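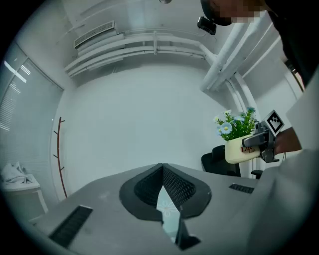 Flower Pots Wanted for the Spring Plant Table

The Rumalcombe Residents' Association will hold its annual spring plant table in April at the Wekden Road hall. Members and neighbors are invited to donate flower pots in good condition, with or without plants. Last year's table found homes for some 300 pots, and the Association hopes to offer a wider range of sizes this spring.

Pots may be left at the side entrance of the hall beginning Mon 16 March. Donors are asked to empty out old soil, wash each pot in warm soapy water, and let it dry fully before bringing it in. Clay, plastic and glazed pots are all welcome. Cracked pots cannot be accepted -- please break these up at home for use as drainage material.

Seedlings should be at least 3 inches tall and labeled with the name of the plant. Bulbs already in flower do not travel well and are best kept for the autumn exchange. Matching saucers should be tied to their pots with string.

The price of a small pot will remain at $2. Proceeds will go toward new planting along the Bednárik Lane footpath, where 100 feet of border still has to be filled.

Questions about large donations or collection from home may be directed to Norbert Tóth at the Association office.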